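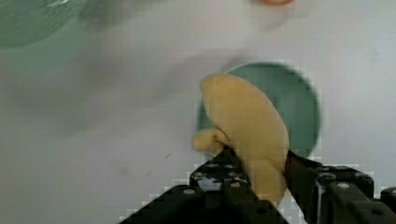 **Equity Research Associate, Industrials - Woltar Research**
Vekbridge office, full time
Posted 22/08/2018

Woltar Research publishes independent research on listed manufacturing companies for pension funds, family offices and a smaller number of private investors. We cover 109 stocks with a team of 11 analysts. We do not manage money, and we do not take fees from the companies we write about.

We are hiring one associate to join the industrials desk. The job reports to the senior analyst for capital goods and is based in Vekbridge. You can work from home up to 2 days a week after the first three months, except during earnings season.

## The work

Most of the week goes into company models and short notes. You will take over the quarterly models for 20 mid-sized names, mainly pumps, valves, electrical equipment and factory automation. Two of them, Nirkia and Husar, need to be rebuilt from scratch. Nirkia changed its segment reporting last year and our history no longer lines up with the filings. Husar has a pension deficit and a run of restructuring charges that we have been carrying in a side file, and we want them in the main model.

You will also:

- update estimates after each earnings release, normally the same day
- listen to conference calls and write up what changed in guidance, orders and cash flow
- read annual reports in full, including the notes on debt, leases, pensions and legal claims
- draft first versions of client notes, usually two to four pages
- answer client questions about the models by phone or email
- check other analysts' numbers before publication, as they will check yours

There is some travel to plant visits and investor days. Expect one or two nights away in a normal month, more in the fall.

Earnings season is busy. Calls can start at 7 a.m. and notes often go out in the evening. We give time off in return, but it has to be taken outside those weeks.

## What we need from you

- a degree in finance, accounting, economics or engineering, or equivalent work experience
- at least two years in research, audit, credit analysis or corporate finance
- strong Excel skills, including building a three-statement model without a template
- clear written English
- the right to work in the United States

Progress toward the CFA is useful but not required. The same goes for a second language. We have hired people from audit firms and from factory finance departments before and would be glad to see both again.

Associates may not own shares in any company the desk covers. If you hold any now, you will have to sell them before you start or move them into an account you do not control. Our compliance office can explain the details at the interview stage.

## Pay and benefits

Base salary depends on experience, and there is a yearly bonus paid in January. Health and dental coverage start on the first day. We pay exam fees for the CFA and give study leave before each level - one paid attempt per level.

## How to apply

Send a resume and one writing sample through the careers page on our website. The sample can be a stock note, a credit memo or anything else that reaches a view on a company and shows the numbers behind it. Please remove confidential material first. Cover letters are optional.

Candidates we want to take further will have a phone interview, then a half day in the Vekbridge office. The office visit includes a two-hour modeling test using a set of public filings. You may use your own laptop for it.

We reply to every application. No recruiters, please.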